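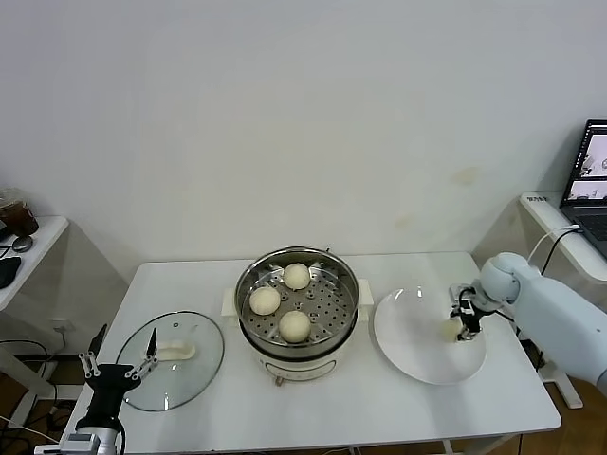
Steamed buns in the pot, lid off to the side.

I caught Eduard Doležal between calls about the new Grodico export controls, and he was in a mood to talk! He spent 5 years on the trade desk in Vistosstead. "People think a ban stops the goods," he told me. "Mostly it makes the paperwork longer."

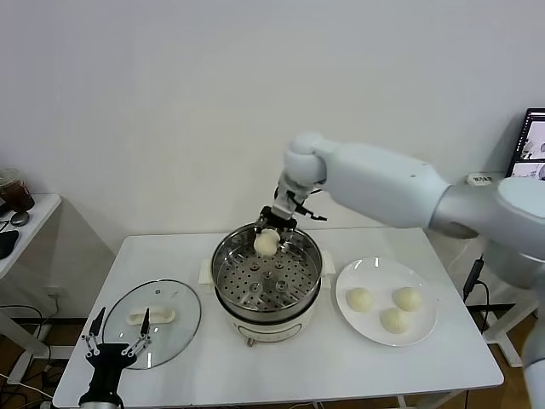 A bun at the rim of the steamer.

So who gets hurt? "Small shippers," he said (I'd guessed the banks). He expects talks with Clirnton to restart in April.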